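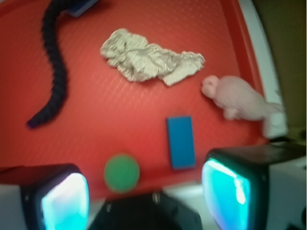 Wrist view, red tray, green disk between the fingers.

thakala
Results for grasp ranking on mixed clutter. Baseline scores each candidate from one wrist view. Ours (Rasta) adds a second view after a 40 mm descent and re-ranks. Over 900 attempts, failed picks dropped from 37 to 13 per hundred. Most of the gain is on deformables – rope, crumpled stuff, plush.
Toivo Hakala

govine_fan
Flat parts are my problem. Does the disk count as a success if the fingers only drag it?

thakala
No. It has to clear the tray and stay held for two seconds.

smahasneh
I don't buy the deformable claim yet. Your second view is also closer, so you changed resolution and viewpoint together. Run one with the descent but no re-ranking.

thakala
Did that in August, small set. Descent alone gave maybe a third of the gain.

smahasneh
Then put it in the table. Also, the wrist view is soft at close range – the plush and the disk both blur. I would check focus before crediting the ranker.

thakala
Fair on the table. Disagree on focus, the ranker trains on the same blur. Will post per-object numbers.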